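Fight Night in the Cheap Seats

I've been to plenty of fight cards by now, and I still get that fizzy feeling in my stomach when the house lights drop. It happened again in October at the Batelano Hall, where the local MMA promotion, Climmont, put on its last amateur and pro-am show of the season. I'm writing this up with no voice left and a very sore lower back (the bleachers there have no mercy), and I would go again tonight if they'd let me in.

The hall was packed. They announced the gate as 1670, which is a huge number for a place that mostly hosts craft fairs and high school wrestling meets. I was up in row two of the balcony, and if you ever get the choice, take the balcony! Down on the floor you pay double and spend half the night watching the big screen because a cage post is in your way. Up top you see everything on the mat, and that's where most of the good stuff happened on this card.

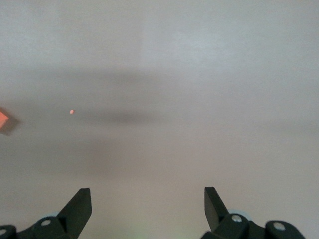
Soft shadows on a pale tabletop.

The opener was a bantamweight bout between two debut fighters, and I have such a soft spot for debuts. They both came out swinging like the building was on fire. Neither had any gas left by the second round, so it turned into this leaning, panting, strangely tender clinch fight along the fence, with both corners yelling the same advice. The kid in the green shorts got the decision. His whole family was two sections over from me and I think they may have cracked the concrete.

Then came the fight I'd been waiting for, the featherweight one with the wrestler from the Stokis gym. I've followed that gym for a couple of years and I love how they fight. They all have the same patient style, lots of head position, lots of hand fighting, no rushing for the finish. People around me were booing in the first round because it looked slow from a distance, and I wanted to stand up and give a lecture. Watch the hips! Watch how she never lets the other girl get her back flat to the fence! She was winning every little exchange, and the little exchanges add up.

Round two she hit a body lock takedown so smooth that the booing just stopped. She passed to half guard, then to side control, and sat there looking like she was waiting for a bus. The arm triangle came with less than a minute to go. I was on my feet, and so was everybody in my row, including the people who had been booing (I noticed, and I forgive you).

I want to say something about arm triangles, because I've been drilling them in my own beginner class and I'm terrible at them. I always thought the squeeze was the important bit. You see it finish on TV and the fighter's face goes red and you figure it's all arm strength. My coach keeps telling me to walk my feet around and drop my hip, and to squeeze only when there's nothing else left to fix. Watching it from above, I finally got it. Her arms hardly changed at all. She took four or five tiny steps toward the head, sank her weight, and the tap came right away. I went home and tried it on a couch cushion, and I'm happy to report the cushion had no answer.

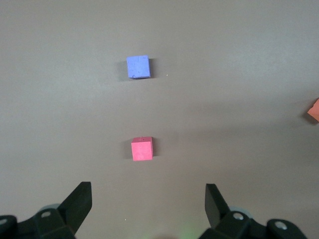 The middle of the card sagged a little, which is normal. One bout fell through that afternoon over a missed weight, so there was a long gap filled with T-shirt tosses and a song I've now heard enough times for one lifetime. I used the break to stand in line for nachos. The line was enormous and the nachos were bad, and I ate every one of them. I also got talking to a couple who had driven 457 miles to see their nephew fight, and he'd won in under a minute, and they were the happiest people I've met all year. Imagine driving all day for that! They said they'd do it again for half as long a fight.

There was a kickboxing bout in there too, three rounds of it, and it woke everyone back up. I don't watch much kickboxing and I should fix that. The taller fighter had a lovely push kick that he threw over and over, just poking the other man away whenever he got close, and you could see the frustration building. In the third the shorter one finally caught the leg and landed a right hand that made the whole balcony go "ooooh" at once. It wasn't enough to steal the decision, but it was my favorite single punch of the evening.
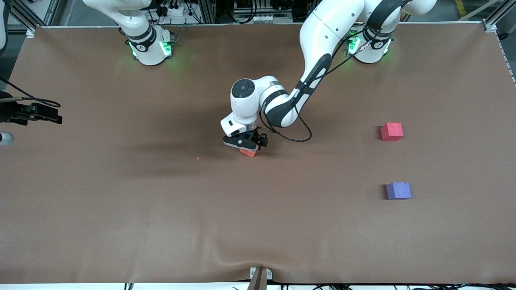 An orange block at the center of the table, with the gripper just above it.

And then the main event, welterweights, five rounds for the Climmont belt. The champion trains at Mendoza Boxing & MMA across the river, and he brought a lot of people with him. Somebody on the mic said the gym had bought 561 tickets by itself. I believe it. They had drums.

I thought the champ would walk through this one. He's heavy-handed and he cuts the cage off beautifully, and the challenger had taken the fight on short notice. For two rounds it went just the way I'd pictured, with the challenger backing up and eating jabs. In the third he changed his stance. He went southpaw, and all of a sudden the champ's jab was landing on gloves and forearms. I don't know if that was the plan all along or a moment of desperation, and I'd love to ask. He took the third and the fourth on my card, and I had it dead even going into the last.

The fifth round was the best five minutes of live fighting I've seen in person. Both men were cut, both were exhausted, and they still met in the middle and touched gloves before going at it. A knockdown each! The drums stopped because the drummers were screaming. When the horn went, they more or less fell into a hug and stayed there.

Split decision, champion retains. I had it for the challenger by a hair, but I've gone back and forth since and I can live with it. Half the hall booed the scores and then the same half stood up and clapped for both of them for ages.

The next Climmont card is in the spring, and there's already talk of a rematch. I'll be in the balcony again, bringing a seat cushion and my own snacks.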